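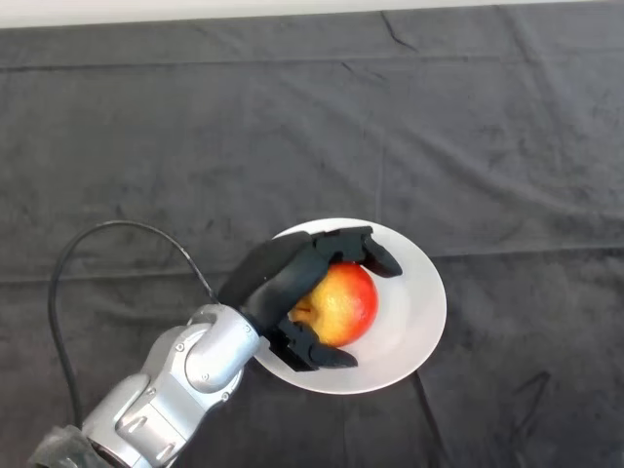 여름에 저장 사과 고르는 얘기 좀 하고 싶어서 글 팝니다! 저는 몇 년째 빨갛게 꽉 찬 것만 골라 담던 사람인데요, 요즘은 완전히 반대로 가고 있어요. 껍질 전체가 새빨간 것보다 바탕색이 노랗게 올라온 애들이 훨씬 향이 좋더라고요. 흰 접시에 올린 이 사과도 오른쪽은 거의 빨간데 주황을 거쳐서 왼쪽으로 가면 노랗고 얼룩덜룩하잖아요. 예전의 저라면 매대에서 슬쩍 밀어 놓고 옆의 걸 집었을 겁니다. 근데 지금은 이런 얼굴이 제일 반가워요. 밑에 짙은 회색 천을 깔아 두니까 노란 기가 더 잘 보여서 좋고요. 다들 사과 살 때 색 어디를 보세요? 꼭지 쪽? 엉덩이 쪽? 아니면 그냥 빨간 거?

작성자: 풋사과말고
2021년 7월 16일
댓글 12

겨울창고
오 이 주제 기다렸습니다ㅋㅋ 저는 무조건 엉덩이 봅니다. 꽃 떨어진 자리가 초록이면 내려놓고, 노란빛이 돌면 담아요. 빨간색은 햇빛을 받은 쪽에 드는 색이고 익은 정도는 바탕색이 더 잘 말해 준다고 배웠어요. 할머니가 과수원 하실 때 늘 뒤집어 보셨습니다.

mühlbauer
저는 생각이 좀 다릅니다. 노란 바탕 좋은 건 수확철 얘기고, 7월이면 저장고에서 한참 있다 나온 사과예요. 저장 중에도 바탕색은 노래집니다. 그러니까 지금 노란 건 잘 익은 것일 수도 있고 그냥 오래된 것일 수도 있어요. 저는 여름에는 색 안 보고 무게랑 단단함만 봅니다. 같은 크기면 무거운 쪽.

풋사과말고 (글쓴이)
@mühlbauer 헉 그건 생각 못 했어요. 근데 무게는 매대에서 어떻게 비교하세요? 양손에 하나씩 들고 저울질? 저 그거 해 봤는데 손이 둔한지 다 똑같더라고요ㅠㅠ

mühlbauer
양손에 드는 거 맞습니다. 처음엔 모르는데 하다 보면 느껴져요. 그리고 손가락으로 꾹꾹 누르지는 마시고요. 눌린 자리는 다음 날 갈색이 됩니다.

사과3741
무늬 있는 애들 너무 좋아요!! 저는 맛도 맛인데 썰었을 때 껍질 색이 조각마다 다른 게 예뻐서 일부러 골라요. 얇게 썰어서 부채꼴로 돌려 놓으면 빨강에서 노랑으로 쭉 넘어가거든요. 흰 접시가 진짜 잘 어울립니다. 무늬 있는 접시에 놓으면 정신없어요.

겨울창고
흰 접시 찬성. 근데 짙은 천은 호불호 있을 듯요. 먼지랑 빵가루가 그렇게 잘 보일 수가 없음... 저는 한 달 쓰고 베이지로 바꿨어요.

풋사과말고 (글쓴이)
@겨울창고 아 그건 인정이요ㅋㅋ 짙은 회색 깔고 나서 돌돌이를 달고 삽니다. 그래도 과일 색이 확 살아서 포기가 안 돼요. 자두도 살구도 다 예뻐 보여요.

Wenche Magnusson
노르웨이에서 왔고 한국어 아직 공부 중입니다. 틀려도 이해해 주세요. 우리 집에서는 두 가지 색 사과를 제일 먼저 먹고, 전부 빨간 사과는 케이크에 넣었어요. 어머니가 노란 쪽이 더 부드럽다고 했는데, 저는 먹어도 차이를 몰랐어요. 정말 한 사과 안에서 맛이 다른가요?

과도한사랑
@Wenche Magnusson 한국어 저보다 잘 쓰시는데요! 저는 다르다고 봅니다. 빨간 쪽이 조금 더 달아요. 눈 감고 동생이랑 해 봤는데 둘 다 빨간 쪽을 골랐어요. 한 알로 한 거라 큰소리는 못 치지만요.

mühlbauer
한 알이면 그냥 우연이죠. 게다가 동생분은 껍질까지 드셨나요? 껍질째 먹으면 식감 때문에 다르게 느낄 수 있어요. 깎아서 다시 해 보세요.

과도한사랑
@mühlbauer 껍질째였습니다... 이번 주말에 깎아서 다시 갑니다. 결과 올릴게요.

풋사과말고 (글쓴이)
와 저도 같이 할래요! 빨간 쪽, 노란 쪽에서 같은 두께로 잘라서 하면 되겠죠? 심에 가까운 데는 시니까 빼고, 바깥 살만 쓰고요. 시장에서 한 알에 2000원 주고 산 것들인데 실험한다고 생각하니까 갑자기 하나도 안 아깝네요. 냉장고에서 꺼내서 좀 두었다가 먹는 게 나을지도 고민입니다. 저는 차가운 게 더 달게 느껴지던데 식구들은 향이 안 난다고 싫어해요.

사과3741
향은 무조건 꺼내 둔 쪽이에요. 저는 아침에 먹을 거면 전날 밤에 한 알 꺼내 놔요. 여름엔 너무 더우니까 잠깐만 두고요. 그리고 보관하실 때 한 알씩 종이에 싸서 봉지에 넣어 보세요. 다른 채소랑 같이 두면 채소가 금방 물러지니까 칸도 따로! 저는 이걸 모르고 상추를 몇 번이나 버렸네요.

겨울창고
종이는 신문지 말고 키친타월이 편합니다. 젖으면 바로 티가 나서 갈아 주기 쉬워요. 그나저나 글쓴님, 노란 쪽에 난 얼룩은 만져서 매끈한지 꼭 확인해 보세요. 매끈하면 그냥 껍질 색이고 푹 들어가면 그쪽부터 드시는 게 좋아요. 사진만 봐서는 저도 모르겠네요.

풋사과말고 (글쓴이)
넵 자르기 전에 만져 볼게요. 과도한사랑님은 어느 품종으로 하세요? 같은 걸로 맞추면 좋을 것 같은데 저는 부사밖에 없어요.

과도한사랑
저도 부사요! 토요일 저녁 먹고 하겠습니다. 동생은 이미 섭외했어요.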